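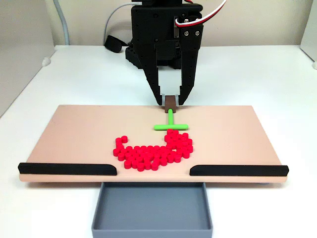 Black gripper over a peach-colored board

Landero – is the HOA transfer fee on the buyer or the seller?

Under contract on a resale in Landero, closing in April. 2,846 sq ft, 4 beds. Listing said "low HOA" and nothing else. Now the title company sends an estimate with a transfer fee AND a resale certificate fee, both in my column. My agent says normal. Seller's agent hasnt called back. Contract has a blank where the amount should go. Anyone bought in there lately?
Posted by mokgethi_buyer

Themba Rampersad
Look at the HOA addendum, not the main contract. Should be a line for who pays transfer fees and up to what amount. Blank is bad – get it filled in and initialed by both sides before closing. We bought two streets over, on the Kemby side. Seller paid for the certificate, we paid the transfer. Took 6 emails to get the management company to send a breakdown, so start now. Ask if theres a capital contribution too, ours was seperate and didn't show up till the final numbers.

prisitz_lane
buyer always pays. mine was $100

dkw_homes
Not always, depends what you signed. Also ask your agent for a seller credit if the inspection turned anything up – easier than fighting over the fee itself. Worked for my sister.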